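Search this site
Enter keyword
Go

Trudix opens its first phone repair and trade-in hub in Jordale

2023-02-20

Trudix, the refurbished smartphone retailer, has opened a walk-in hub in Jordale where people can have a handset repaired, swap it for a newer one or hand over an old model for parts. The doors opened this morning, and there was a queue on the pavement well before the first repair was booked in!

The hub takes in phones of every make, whatever network they were bought on. Screens, batteries, charging ports and cameras can be replaced while the owner waits, and 40 of the most common models have parts kept in stock on site. For anything older or rarer, parts come from the Trudix warehouse in Busel, normally the next working day.

Shanti Mathur, managing director of Trudix, said: "I've wanted to do this for years. We sell a lot of second-hand phones online, and the same question keeps landing in our inbox: can somebody just look at mine first? Quite often the phone is fine and the battery is tired. I'd much sooner we fitted a new battery and sent that person off happy, and if they come back to us in three years for a different handset, lovely."

Every phone sold at the hub has been through the same testing as those sold on the Trudix website. The list covers calls on both speakers, signal strength, Wi-Fi, touch response across the whole screen, and battery health. Phones with a battery below the company's limit get a new one before they go on the shelf. Buyers receive a printed sheet showing the results for their own handset, along with the date until which the maker is expected to keep sending out security updates, where the maker has published one.

That last detail came out of a survey Trudix ran with its customers in August. More than 200 people replied, and the date of the last security update was the thing they most wanted to see before paying. It now appears on the sheet and on the shelf label too.

Handsets at the hub start at £110, SIM-free. Battery replacement for most models costs £33, fitting included, and comes with a 12-month guarantee. Customers trading in a phone are given a price at the counter and can take it as a bank transfer or put it towards another handset.

Data wiping is done in front of the customer. Staff will also help move contacts, photos and messages across to a new phone, including from Android to iPhone and back the other way, at no charge for anyone buying from the hub. Chat histories can be the fiddly bit, so it helps to bring the old phone fully charged and to know the password for the account it uses.

The repair team is led by technicians from Dwivedi, the independent workshop that has handled repairs for Trudix's online customers since the company began. Dwivedi will carry on running its own mail-in service alongside the hub, and existing repair guarantees are unaffected.

"The Dwivedi team are brilliant, and they're patient with it," Mathur added. "They'll happily show you the old part and tell you what went wrong. People love that, and I do as well. I've learnt more about charging ports this month than I ever expected to!"

The hub is open Monday to Saturday, 9am to 5.30pm. Repairs can be booked on the Trudix website or at the counter, and walk-ins are welcome whenever there is a free bench.

Media enquiries: press office, Trudix, Jordale. Interviews with Shanti Mathur can be arranged on request.

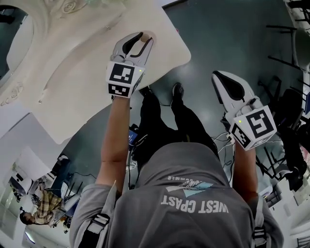 Can I trade in a phone with a cracked screen?

Cracked phones are accepted as long as they switch on and have been signed out of any account lock. The price offered will be lower than for an undamaged handset, and staff can tell you at the counter whether repairing it first would be worth the money. Phones that no longer switch on can be left for parts free of charge.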